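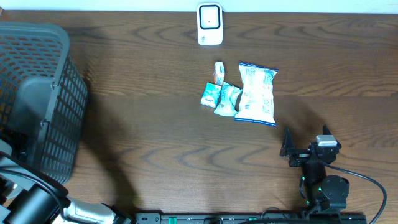

Station 2, table and both arms, four small packs and the basket set out.

Home | Club nights | Build log | Checklists | Contact

Two-arm station: pre-run checklist with comments
June – checked by Fredy Cárdenas, Ternmont Robotics Club

Do this before every sorting run. Mark OK, FIX or N/A and write a comment, even a short one. The Lokow entry is so much fun to work on and I want it running all summer!

1. Emergency stop pressed and released, both arms go limp – OK
Comment: Lovely quick response on both sides.

2. Bottom rail bolts tight – OK
Comment: Quarter turn needed on one bolt. Put the hex key back in the Gunn toolbox, please.

3. Cables free through the full reach – FIX
Comment: The right arm's cable makes a big loop beside it. Fine at slow speed, but I'd like a clip on it before we go any faster. The left one runs over the arm itself, so watch it when the elbow lifts.

4. Gripper fingers clean, no cracks at the tips – OK
Comment: The pointed black fingers on the right are holding up brilliantly. Last year's set lasted 107 runs and I think these will beat it.

5. Basket placed on the left, rim clear of the arm – FIX
Comment: Too close. The lower end sits under the left arm, so slide it up the table a bit and run the homing routine again.

6. Packs grouped within reach of the right arm – OK
Comment: The big white bag with the dark blue ends is my favourite test piece – pillow shape, plenty to grab. The crinkled light blue pouch is much harder and whoever gets it into the basket first picks the music.

7. Speed limit set to 40 per cent – OK

8. Grip force no higher than 600 on the Grenelel slider – OK
Comment: Was left at maximum after the evening session. Reset it when you finish!

9. Log file opened and named – OK
Comment: Next run number is 3581.

10. Hair tied back, sleeves up, everyone behind the tape – OK

Result: slow runs only until 3 and 5 are cleared. Recheck at 6.30 pm and initial the sheet by the door.

Contact: ask at the Ternmont club desk | © Ternmont Robotics Club | Back to top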